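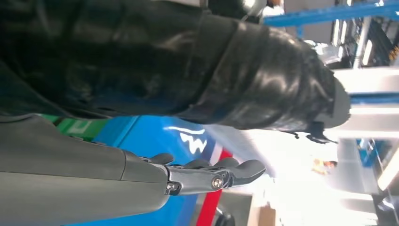
From: Wing-yan Kwan
To: leather-care list
Date: 05/05/2019
Subject: Re: Black jacket, creasing at the elbow and cuff after storage

On the storage question, replies are inline below. I have trimmed the quoted message to the parts I am answering.

> I have a black leather jacket that spent the winter folded in a
> plastic tub. It came out with hard creases across both sleeves.
> The finish is glossy. I don't know if that means it is coated or
> just heavily polished. How do I tell?

Put one small drop of clean water on the inside of the hem facing, where the leather has been turned under, and a second drop on the outside near the side seam. Wait a minute. On coated leather the outside drop stays on the surface and wipes away with no dark spot. On leather that is only waxed or polished, the drop will usually darken the spot as it goes in, though heavy wax can hold it off for a while. If the result is unclear, wipe a hidden patch with a white cloth and a little saddle soap, let it dry, and repeat the test there.

Most glossy black jackets are coated. Gloss makes creases look worse than they are. Each ridge throws back a white line of light and the valley next to it stays black, so a shallow fold reads as a deep one. Before treating anything, look at the sleeve in flat light from a window with no direct sun and run a fingertip across the crease. If you can see it but can hardly feel it, leave it alone.

> Is it true you can iron them out? The shop that sold me the
> jacket said low heat through brown paper.

I would not do it on a coated jacket. The coating softens before the leather relaxes, and you can end up with paper texture printed into the finish. I have ruined one panel this way. It was a test piece cut from a scrap jacket, so no great loss, but the mark did not come out.

The slower method:

1. Hang the jacket on a wide, shaped hanger. The end of the hanger should stop just short of the sleeve seam. A narrow hanger will put a new bump in the shoulder while you are working on the sleeve.

2. Roll unprinted tissue into a loose tube and slide it down the sleeve to the cuff. Do not pack it hard. The tube should hold the sleeve round and nothing more.

3. Leave it in a room at normal humidity. My storage room sits between 45 and 50 percent. Keep it away from radiators and from the bathroom.

4. Check it after a week. Press along the crease with the flat of the hand, working from the body of the jacket toward the cuff. Replace the tissue if it has collapsed.

My last jacket took 32 days to get to the point where I stopped seeing a line across the upper sleeve. The elbow still creases, as it should. Wear creases at the elbow are part of the cut and no treatment removes them for long.

> The cuffs are the worst. They were rolled back when I packed it
> and now they want to stay rolled.

A rolled cuff is harder than a flat fold. The lining and the leather have both taken the shape, and the lining is often the one pulling it back. Turn the cuff inside out and look at the lining first. If it is twisted or bunched, straighten it by hand, and steam only the lining, with the leather held clear of the steam. Let it cool completely before you turn the cuff the right way out again.

Then fit a cardboard tube inside the cuff, cut to the length of the roll plus a little more. Cover the cut edge with cotton tape so it does not score the lining. The tube should go in without force. Leave it in place for as long as the tissue is in the sleeve.

If the leather at the fold feels dry or looks gray along the ridge, put on a small amount of conditioner before the tube goes in. I use Pliltevex, the thin one in the bottle. The Pestton paste is fine on boots, but it left a haze on my black coated leather that I had to buff off twice. Use a piece of cloth the size of a coin, one pass, and wipe off the excess after ten minutes. A gray ridge that does not darken with conditioner is probably worn coating, and that needs color, which is a separate subject. See the Tseng notes in the list archive.

> What should I do for next winter? I don't have closet space to
> hang it.

Hanging is still the best option. If you must lay it flat, use a box long enough that the body does not need a fold. Mine is a Prundholm underbed box, 610 mm across on the inside, and the body of a medium jacket goes in with the sleeves laid over the front. Put a tissue roll in each place where the sleeve bends, so that it bends around something with a radius. Leave the cuffs down, zippers closed, pockets empty. Nothing goes on top of it.

Do not use a sealed plastic tub. Trapped moisture gives you mold on the lining, and some plastics will stick to a coated finish if the attic gets warm. The same applies to dry cleaner bags. A cotton cover or an old pillowcase is enough to keep dust off.

I pack mine in October if I am not going to wear it, and open the box once a month to refold the sleeves in a slightly different place.

> One last thing, the jacket is 59 cm across the chest laid flat.
> Does the size of the hanger matter that much?

Measure across the back from shoulder seam to shoulder seam and ignore the chest figure. Subtract 2 cm. That is the hanger width to look for. Thickness at the ends matters as well, and anything thinner than your thumb will show through within a season.

If you post the water test result I can say more about conditioner.

Wing-yan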